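Bench notebook, February, afternoon

Started on the tabletop samples again after lunch. Sofia Rocha has the Ledano sheet and wants it back when we're finished, so I did that one first. Cleaned with warm water and one drop of dish soap, wiped down, left to dry for 15 minutes with the door open. Streaks at the front left corner again. They come off with a second pass using plain water. Máté Katona says he gets none with the gray microfiber cloths, so I will try those next time before blaming the soap.

The black marbled top is harder to judge than the plain ones. White, purple and blue all run through it, and dried water marks look a lot like the white veins until you get your head down low and look across. I missed two spots that way and found them with my sleeve.

Household set for the table: the dish rack with the plates, the backpack, the paperback. Rack goes upper left, backpack near the back and right of center, book resting on the backpack. Plate order from the back is dark green, yellow scalloped, white with the gray ring, speckled stoneware at the front. Keep to this order. Last time the yellow one went in front and the photos could not be compared with the earlier ones.

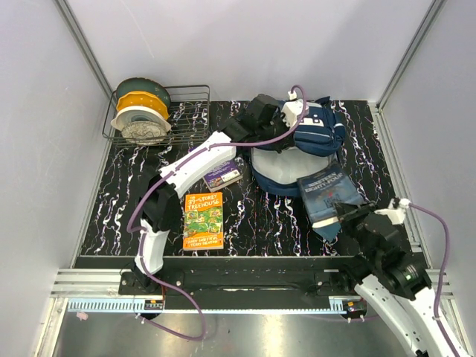 The wire rack is the part I worry about for the surface. The rods are thin, and all the weight of the plates goes down through a few points. Weighed the stoneware plate on the kitchen scale and got 600 grams, which is more than I would have guessed and probably the heaviest of the lot. I did not weigh the others. Lifted the rack and checked under it with the flashlight: no dents, no scratches. One faint gray rub mark, gone with a thumb. I would still not drag it. Gonçalo Arruda asked for rubber tips on the feet. Fine by me, but then it is a different rack and we should write that down.

The scalloped plate is fussy to stand up. It wants to turn until one of the dips in the rim catches on a rod, then it stays put. Turned it by hand until it settled and left it alone after that.

Backpack: the worry was dye. Navy fabric on a damp top could leave color, and on a black surface we might not see it. Rubbed the bottom of the pack with a wet white paper towel, 3 strokes, nothing on the towel. Did the same with the dark blue strap fabric and got a very slight blue tint. Could be lint. Taped the towel to the facing page and marked it. Repeat after the pack has been washed once.

Nineteen Eighty-Four belongs to the shelf by the door, not to this bench, so please put it back. Cover is fine. It slides a little when the pack is set down hard, so place the pack first, push it flat, then add the book.

Milagros Montes came by and asked whether the Nunach cleaner leaves a film. Haven't opened it yet. She also thinks the light gray walls make everything on the table look cleaner than it is, and I agree with her. Checking with the flashlight from the side from now on, walls or no walls.

To do
- gray cloths on the Ledano sheet, same soap
- strap test again after washing, new towel
- weigh the other plates and write it on the inside cover
- ask Rui Cardoso if the Fonseca order included rubber tips
- Nunach cleaner on the offcut first, not on the good top

Left the rack and plates set up overnight. Will look for marks under the feet in the morning.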